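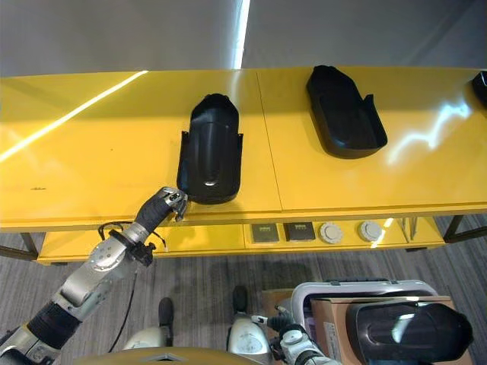 Glossy or matt top for a sorting bench?
Forum: Workshop Fittings > Benches and Surfaces

udov_bench
Posted May 30, 2022
We sort black moulded parts on a yellow lacquered table, two panels with a seam running front to back. The gloss is a nuisance. Light comes back off the left end as a long streak and that stretch looks nearly white, so anyone checking a rim there has to move the part. I am considering rubbing the lacquer down with a fine pad. The parts are hollow shells with a ridge along the back and small side flanges, and the flanges are what we inspect. Has anyone done this without ruining the top?

Hodby56
Don't abrade it. Matted lacquer picks up black marks from the mouldings and you will never get them out. Move the light first. Ours was directly over the bench; we shifted it 80 cm towards the operator and the streak went off the working area.

fortin_f
Disagree with Hodby56. Moving the light moves the streak. On a bench that long it will land on somebody else. We matted two tops at Altport, and after 14 months they wipe clean with ordinary washing-up liquid. Use a grey pad, wet, straight strokes along the length, no circles.
Florence Fortin

Hodby56
Depends on the lacquer. Yours may be harder than his.

ouellet_tools
Before either of those, put a mat down. Matt grey rubber, 5 mm, one per panel so the seam stays clear. Black on yellow is good contrast and I would be sorry to lose it, but you only need the mat at the checking end. Costs little and comes off again.

udov_bench
A mat raises the surface and the parts then catch on its edge when slid across. I tried one in May. Could be chamfered, I suppose.

fortin_f
Chamfer it or tape it. Also, which way up do you check them? If the hollow faces up you see the rim and cavity but you lose the ridge. We do ridge up first, then turn.

udov_bench
Both, no fixed order. Will try ridge up first.

Hodby56
Separate point. Are you keeping small items on the lower shelf? The white ridged discs, caps or whatever they are, want a tray with a lip. So do the dark square pieces. Ours used to go off the back.

udov_bench
They sit loose in a row on the right. A tray is reasonable. I will test the pad on the underside of the top first and report the result.

ouellet_tools
The underside may not be lacquered to the same thickness. Test on a back corner.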